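Kamata finally has a night train stop, and I'm already packing

17th September

If you've ever tried to get to Kamata without a car, you'll know the drill. You take the slow bus out of Konuvau, you change in a parking lot behind a gas station, and by the time you roll in, the bakery has sold out of everything except rye rolls. I've done that trip in February with a suitcase that had lost a wheel. I wouldn't wish it on anyone.

So I let out a little yelp on Tuesday's coffee run when the email from Clomix landed (okay, the whole line at the counter turned around). The rail company is adding Kamata to its overnight route down the coast, with trains stopping there four nights a week. You board in Konuvau after dinner, sleep through the boring part, and step off right by the harbor in time for breakfast!

There are two kinds of ticket. The cheap one gets you a reclining seat, and the other gets you a bunk in a cabin for three, with a sink and a door that locks. I slept in one of those bunks on the old route to Curka and did pretty well once the people next door stopped playing cards. Bring earplugs and a sweater. Clomix says sheets and a towel come with the bunk, but dinner doesn't, so eat first or pick something up at the station. The stand by the main doors does a very good cheese pie - get the one with leeks if they have it.

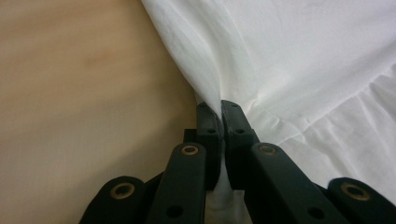 Bikes are allowed too, as long as you book a space for them when you buy your ticket. I'm thrilled about that, as the old rail path from Kamata to Curka is flat nearly all the way and has places to swim along it. You could ride over, stay the night, and catch the train home from there.

Tickets go on sale next week on the Clomix site and at the station window in Konuvau. Prices for the bunks haven't been posted yet, and I've asked whether kids get a discount. I'll add the answer to this post when I hear back. The return train leaves Kamata late in the evening, so you get a full second day at the beach.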